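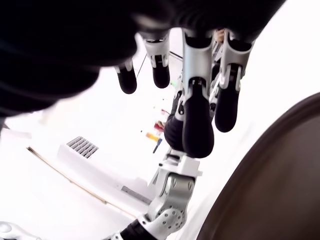 Unit 4, Skamadham Arcade: pre-letting inspection, restaurant use
Inspected 8/5/23 by Milan Nijs for the incoming tenant, Dralent
Landlord's agent present: Florencio Arrieta

Marks used: OK, NOT OK, NOT SEEN. I have put NOT SEEN wherever I was told a thing but not shown it. There are more of these than I would like for a unit being marketed as "ready to trade".

Front of house

1. Main entrance doors open fully and close unaided. NOT OK
Left leaf drags on the mat well. The agent says this is the weather. It was dry.

2. Second exit clear and usable. NOT OK
Push bar works. The yard behind it has the neighbour's bins across half the width. I was told they are "usually moved".

3. Capacity notice matches the plan. NOT OK
The brochure says 103 covers. The fire risk assessment left by the last tenant, Mangubat, works on 59. Both can't be right, and the rent seems to be based on the first one. Dralent should not sign on either until somebody competent has measured the floor and the exit widths.

4. Emergency lighting, flick test. OK
All fittings came on. No three-hour test record after April last year, so this is a pass for the flick test only.

5. Floor finish sound, no trip edges. OK
Old booth fixings have been ground flush. Decent job.

6. Accessible toilet alarm. NOT OK
Cord tied up out of reach. Untied it and pulled it. Light came on, no sound.
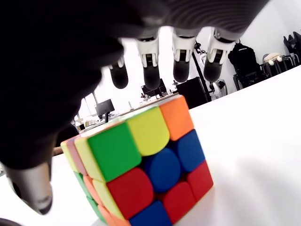
Kitchen and services

7. Extract canopy and ductwork cleaned, certificate on file. NOT SEEN
Canopy face is clean. That tells me someone has wiped the canopy face. Access panel above the ceiling was painted shut, so I doubt the duct run has been opened lately. Ask for the certificate with before and after readings, or price for a full clean.

8. Gas interlock cuts supply when the fan stops. NOT SEEN
Gas capped at the meter. Mr Arrieta says it worked when Mangubat left. No paperwork.

9. Fixed wiring report in date. NOT OK
Report supplied is for Unit 2. Same landlord, different shop.

10. Grease trap accessible. OK
Lid lifts. Needs emptying before fit-out and I would want the landlord to pay for it.

11. Fire suppression over cook line. NOT OK
Service tag expired. The tag carries the name Wuveo, who do not appear anywhere in the handover folder.

12. Hot water at wash-hand basins. NOT OK
2 basins, one with no supply at all. The other ran cold for as long as I was prepared to stand there.

13. Cold room door opens from inside. OK
Tried it myself with the door shut.

Basement

14. Stair handrail secure. NOT OK
Loose at the lower bracket.

15. Signs of damp or leaks. NOT OK
Fresh paint on one wall only, up to waist height. Described to me as "freshening up". I would like a meter on it before anyone stores dry goods down there.

16. Asbestos register. NOT SEEN
Said to be held at head office. Please send it.

Comments from the agent, received by email

Items 1, 6 and 14 will be done before handover. Item 3 is "a matter for the tenant". Items 7 and 8 are "being looked into". Nothing on 9, 11 or 15.

Reply

Noted. Item 3 may well be the tenant's matter, but the figure of 103 is printed in the landlord's brochure. Items 7, 8, 9 and 11 stay open until I have documents with this unit's address on them. My advice to Dralent is to hold the deposit until then.

M. Nijs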